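Stalach Network – Support
Ticket: Supply crate coins gone after lobby swap
Opened by: Kha Lò
Status: Solved
Handled by: Vira Sydorenko

Hey Stalach team! I love the new Clullero map (the bridge fights are so much fun), but I think it ate my coins. I had 3000 saved up on Saturday for the dragon pet, bought 2 supply crates in the waiting lobby, and right then the match started and pulled me out. When I got back to the main lobby my balance was zero and there were no crates in my inventory. I didn't even get the opening animation!

Stuff I tried before writing in:
- logged out and back in
- switched from lobby 2 to lobby 1
- cleared the server resource pack and let it download again
- asked in chat, where Etornam Atinga told me the same thing happened to him, only with a hat

None of that changed anything. My ping was sitting at 70 the whole time, so I don't think it was lag on my end. 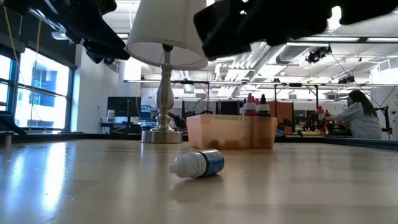
The shop menu is where it gets weird, because it still shows the crates as "pending" when I hover over them. I clicked on that a bunch of times and got the little error sound, then nothing. I've been staring at it so long that I could use some drops out of a little bottle with a blue label and a white cap, and I still can't find a cancel button anywhere in there. Is there one? If it's hidden in a submenu I give up, haha.

Reply from Vira Sydorenko
Hi Kha! No cancel button, sorry – you didn't miss it. Your purchase got stuck between the waiting lobby and the arena. I've passed it to Yvette Bélanger, who looks after the store plugin. Please don't buy anything else until she's had a look, and leave the pending crates alone for now.

Reply from Yvette Bélanger
Found it. The store was saving your coins but dropping the crate if the countdown hit zero mid-purchase. I've pushed a fix to both lobbies and put your full balance back. Can you relog and check?

Reply from Kha Lò
Coins are back, and the pending thing is gone from the menu! I bought the crates again, this time from the main lobby, and they opened fine. Got a fox companion out of the second one and I'm naming it Flundlow. Etornam says his hat is still missing, so I told him to open his own ticket with his username in it. Thanks so much, you two!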